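Atelier « Objets ordinaires » – séance 4
La bouteille d'eau : regarder, puis décrire
Notes de cours, Nataša Stan
Semestre de printemps, groupe du mardi (Tuesday pour nos étudiants en échange, qui me l'ont demandé trois fois)

Rappel de la séance 3. Nous avions laissé le tabouret Gakberg en assez mauvais état, du moins sur le papier. Treize copies sur trente le dotaient d'un pied supplémentaire. Je rends les feuilles à la pause, on en reparlera calmement.

1. Pourquoi une bouteille

Le choix déçoit chaque année. On s'inscrit à un cours de description d'objets en espérant une pendule, un violon, à la rigueur une théière à histoire. Vous aurez une bouteille d'eau. Vous en avez tenu des centaines dans la main et je parie que la plupart d'entre vous ne sauraient pas dire où s'arrêtent les rainures et où commence l'étiquette. Le bouchon, on s'en souvient. L'étiquette, on se souvient qu'il y en avait une.

Le manuel de Figueiredo (chapitre 2, au centre de documentation, un seul exemplaire, souvent sorti) appelle cela la « cécité d'usage ». L'expression est un peu solennelle pour de l'eau minérale mais nous la garderons, faute de mieux, et elle pourra tomber à l'examen.

2. Le sujet

Consigne de départ : décrire l'objet principal en soixante-dix mots, pas un de plus. L'objet secondaire a droit à une phrase. Le mur et la table ont droit à ce qui reste, donc souvent à rien. 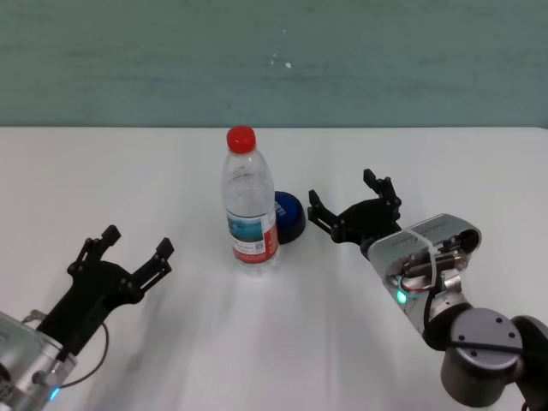
Fig. 1. Bouteille à bouchon rouge, et derrière elle l'objet bleu et noir.

Commencez par le bouchon si vous y tenez, tout le monde le fait. Il est rouge vif, sur un mur bleu-vert, et l'œil y va tout seul. Mais notez qu'il vous a déjà coûté des mots. Dans les copies de l'an passé, le rouge du bouchon était « éclatant », « insolent », « cardinalice » (je n'invente rien) et il ne restait ensuite plus de place pour la transparence du corps, qui est quand même ce qu'une bouteille a de plus difficile.

Vocabulaire utile : col, épaule, corps, fond ; rainure, nervure ; bague, pas de vis ; étiquette enveloppante. Le mot « goulot » est admis. Le mot « récipient » fait perdre un point.

3. Le transparent

Un objet transparent se décrit mal parce qu'il montre surtout autre chose que lui. On écrit « on voit au travers » et on croit avoir fini. Essayez plutôt de suivre les reflets de haut en bas et de repérer où ils se déforment : les nervures travaillent pour vous. Évitez « cristallin », qui appartient aux publicitaires. Évitez « pur » pour la même raison, à moins d'avoir fait analyser l'eau.

L'étiquette, elle, arrête le regard, et l'on passe du volume à la surface imprimée. Il y a une bande rouge verticale, du blanc, du bleu, de petits caractères. Ne recopiez pas ce que vous n'arrivez pas à lire. L'année dernière, une copie m'a donné la teneur en magnésium au milligramme près, de mémoire ou par inspiration, je n'ai pas cherché à savoir.

4. L'objet de derrière

Il est rond, bleu brillant sur le dessus, noir en dessous, et en partie caché. Je ne vous dirai pas ce que c'est. Un groupe précédent a voté : gros bouton, palet, couvercle, boîte à cirage. Le vote n'est pas une méthode.

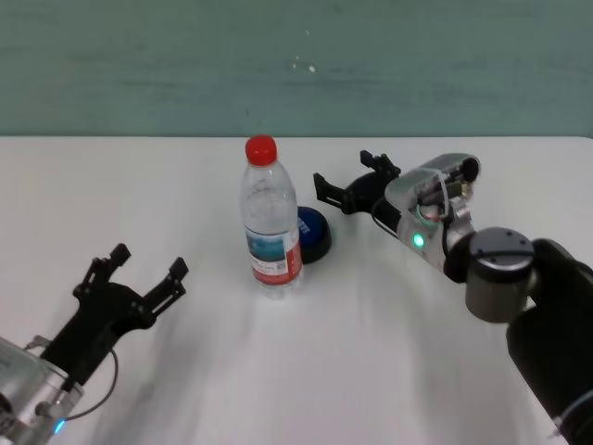
La règle de l'atelier, que Rulel formule très bien dans le polycopié gris, est de donner la forme avant le nom. « Un cylindre bas, bleu et noir » se défend. « Un couvercle » engage votre responsabilité, et il faudra alors m'expliquer ce qu'il couvre. Si vous tenez à une hypothèse, écrivez-la comme telle, une seule fois, sans y revenir trois lignes plus loin comme si elle avait été démontrée entre-temps.

Même prudence pour la position. « Derrière et à droite » suffit. Personne n'a besoin d'angles, sauf deux étudiants venus de topographie qui se reconnaîtront.

5. Le fond

Le mur a une texture peinte, un peu irrégulière, et quelques petits points blancs. Faut-il les mentionner ? Discussion ouverte. Anitz soutient que tout détail vu doit être écrit ; Figueiredo, qu'un détail doit mériter sa phrase. Je penche pour Figueiredo les jours où j'ai trente copies à corriger.

La table est blanche et mate. Elle n'est pas « immaculée », elle n'est pas « clinique ». Regardez les ombres, grises et douces. Une phrase sur les ombres remplace avantageusement deux adjectifs sur la table.

6. À rendre

a) La description en soixante-dix mots, titre non compris.
b) La même, sans aucun nom de couleur. On râle toujours, puis on s'y met.
c) Une version longue, 600 mots maximum, où la bouteille n'est nommée qu'à la fin. Les devinettes en vers seront lues avec la sévérité qu'elles méritent.

Dépôt dans le casier du couloir, avant midi. Le casier du haut est celui du cours de comptabilité, qui nous renvoie vos textes annotés.

Pour la séance 5 : apporter un objet sans intérêt. Pas de coquillage.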